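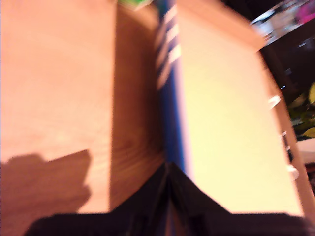
Hello all, and thanks to Kjell for getting us going again on chopping boards and finishing oils, a subject I could happily natter about until the cows come home. I've been making boards in the shed at Midtbø for a good while now, mostly as presents, and I've changed my mind about oil more often than I've changed the blades on the planer (don't tell my wife). What I keep coming back to is colour. A pale board with a bit of peach in it, with the grain only showing as soft streaky bands like the one at the top of this message, is the sort I'd be very careful with, as a dark oil can bury that faint grain altogether and then you've lost the thing you liked about it. Always try the oil on an offcut first, and look at it the next morning by the window, not under the shed light.

Kjell Wikström wrote:

> Has anyone on the list used the Jorov oil on boards that
> get washed every day? I put 2 coats on a bread board in
> July and it already feels dry and a bit furry along one
> end. My neighbour swears by Cakik wax over the top but I
> find it goes sticky in our kitchen. Also, how long are
> people leaving it between coats? The tin is no help at all.
>
> Kjell

Kjell, I don't think you've done anything wrong, I think you've just stopped early! End grain drinks like a camel. I give the ends 4 coats before I even start on the faces, thin ones, and I wipe off whatever is still sitting on the surface after a cup of tea. Then I leave it overnight. The furriness is only raised grain, so dampen the board, let it dry properly, and go over it lightly with fine paper before you oil it again.

On the wax, I had the same trouble as your neighbour's victims — far too much of it, put on in a cold shed. Warm the tin in a bowl of hot water, use about half what you think you need, and buff it until your arm aches. I did 8 boards that way for the Jorklow market and none came back sticky, though one did come back with a burn from a saucepan, and I had to sand it and start over.

I've got most of a tin of Jorov left if you'd like some to be going on with. I could bring a jar to the next get-together.

Cheers,
Njål Bakke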